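School of Design and Material Culture
Histories of the Domestic Interior
Handout for Lecture 3: Pattern on the Wall

Lecturer: Li-hua Yip
Seminar tutors: Retno Ong, Sze-wing Tam

Scope of the lecture

The lecture traces the printed wall covering from the block-printed sheet to the continuous machine-printed roll, and considers why plants and flowers have remained its most common subject. Students should have read the set chapter before attending. The seminar will assume knowledge of the terms below.

Terms

Repeat: the distance after which a pattern begins again. A large repeat usually leads to more waste, as each length must be matched to the one beside it.
Drop match: a pattern in which the next length is moved down, commonly by half the repeat, before it is joined.
Ground: the colour or surface on which the pattern is printed. Early papers were often given a ground by brush before printing.
Flock: a raised surface made by scattering powdered wool over adhesive.

From sheet to roll

Before the nineteenth century, paper was made in single sheets. These were pasted together into lengths and printed by hand with carved wooden blocks, one block for each colour. The work was slow and the product was taxed in Britain from 1712 until 1836. Papermaking machines later supplied continuous lengths, and roller printing brought prices within reach of many more households. Critics complained of poor drawing and harsh colour. Several called for flat, simplified plant forms in place of shaded bouquets, on the ground that a wall should look like a wall.

The tropical pattern

Palms, ferns and large blossoms entered European interiors partly through hothouse collections and illustrated books of plants. Designers seldom kept to botany. Species from different continents were placed side by side, and scale was altered to fill gaps in the repeat. Dark grounds make pale flowers stand forward and were favoured for dining rooms and halls. The seminar will compare this practice with the Aryee sample books, which are held in the department's study room.

Preparation for the seminar

Each student should bring notes on one patterned wall covering, recording the ground, the main motifs and the contrast between them. Written answers should not exceed 100 words and should be sent to Retno Ong before the class.

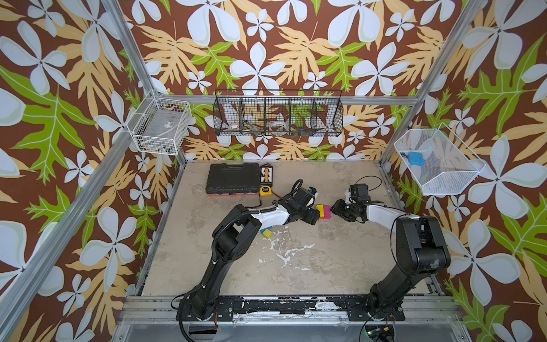

Requests to consult the sample books should be made to Sum-yee Leung in the study room, which admits 2 readers at a time. Pencils only may be used. Lecture 4 will deal with printed textiles.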